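Gornia Robotics Reports New Training Method for Handling Thin Plastic Bags

Wrist-camera approach cuts the demonstrations needed to teach a robot arm to pick up and hold film packaging 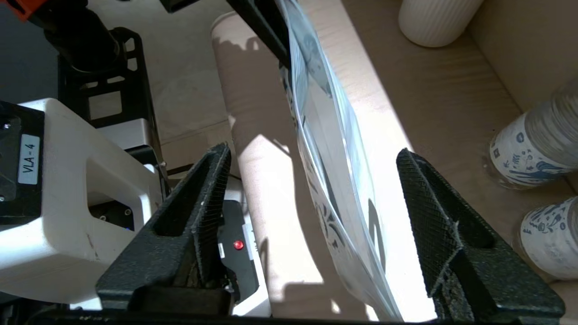

KERSHAW, December – Gornia Robotics today released the results of a study on teaching robot arms to handle clear plastic bags, sleeves and other thin film packaging. The method, called Plumovow, lets an arm learn a new bag-handling task from 12 human demonstrations. The company's earlier method needed 22 for the same task.

Thin film is hard for robots to work with. It reflects light, lets the background show through and changes shape as soon as it is touched. Depth sensors often return gaps or false readings where the film is, and a gripper that closes a little too high or too low comes away with nothing. Many packing lines still assign these items to people for that reason.

Plumovow does not use a depth sensor. It relies on color video from a small camera at the wrist, which moves with the gripper and keeps both fingertips in view. The control model is trained to predict two things from each image: the next motion of the arm, and whether the fingers are holding film. The second prediction is used to decide when to lift, when to close further and when to back off and try again.

"Our older models would close on a reflection and carry on as if they had the bag," said Roy Bainbridge, who leads manipulation research at Gornia. "Adding the grip prediction was a small change to the training code. Most of the work went into labeling the moments of contact in the video, and we had to do that twice before the labels were consistent."

The team ran its trials in ordinary rooms with daylight and did not cover the windows. Sunlight moves across a work surface during the day and throws hard shadows from the arm itself, and earlier models trained under fixed lamps did poorly under those conditions. Demonstrations for the new study were recorded in the morning and again in the late afternoon so that the model would see both. Printed bags and plain bags were included, and other household items were left within view of the camera.

The gripper uses two fingers with textured pads. No suction was used at any point in the study. Bainbridge said the team had tried suction cups in earlier work and found that they pulled the film into folds that were difficult to release.

The study also lists cases the method does not handle well. Bags lying completely flat against a smooth surface remain difficult, and the arm often needs more than one attempt to raise an edge. Two bags stuck together are usually picked up as one. The model has no way to tell the difference from the wrist view alone, and the team plans to look at adding a weight reading at the wrist.

Kiltora, a contract packing firm, will test the method on 2 packing stations beginning next year. The stations will handle bagged gift items and will be staffed during the trial. Results from the Kiltora test will be reported separately.

The study report, the training code and the labeled contact data are available from Gornia on request to research groups. Requests should state the arm and gripper in use.

About Gornia Robotics
Gornia Robotics develops control software for robot arms used in packing and sorting. The company is based in Kershaw.

Media contact
Press Office, Gornia Robotics, Kershaw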